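Home | Titles | Submissions | FAQ | Contact

Search titles and authors
Go

Frequently Asked Questions: Drosthorpe Self-Help and Wellness List

What does Drosthorpe publish?
Nonfiction on health, habit and personal practice. We take finished manuscripts only. Poetry, fiction and diet plans are outside the list.

How long should a manuscript be?
The Poden series runs to 70 pages per volume, exercises included. Titles outside the series have no fixed length.

Can I submit with a coauthor?
Yes. Both authors sign the same agreement, and royalties are split as stated on the title form. The split can't be changed after typesetting starts.

Do you accept reader testimonials in the front matter?
Up to 9 per book. Each needs a signed release. Claims of a cure are removed in editing — this applies to quoted letters as well. 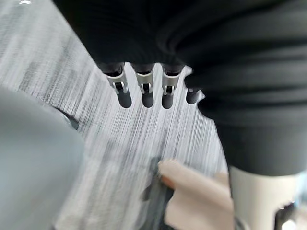

How should body exercises be written?
One movement per step, in the order the reader performs it. Name the body part first, then the direction. Give the starting position in full before step one, including where the fingers point. A hand exercise that begins with four fingers pointing down in a row, as on the black robotic hand, should say exactly that, and should say whether the fingers are held together or apart. "Relax the hand" is not a starting position. Breathing cues go on their own line.

Who checks medical statements?
An outside reader at Slanina reviews any chapter that mentions a diagnosis, a drug or a dose. The review takes 2 weeks and is not charged to the author. Chapters returned with queries go back once; a second return moves the book to the next season.

What is the first print run?
1,000 copies for paperbacks. Ebooks are released on the same date through Tukmont. Audio is decided separately.

When is the list closed?
Submissions close for all of November. Files sent during that month are deleted unread and must be sent again.

Can I reuse material from my blog or newsletter?
Yes, if you hold the rights. List the reused passages on the title form — chapter and page are enough.

Related pages
Title form and release form
Style sheet for exercises
Royalty statements
Ordering for shops and libraries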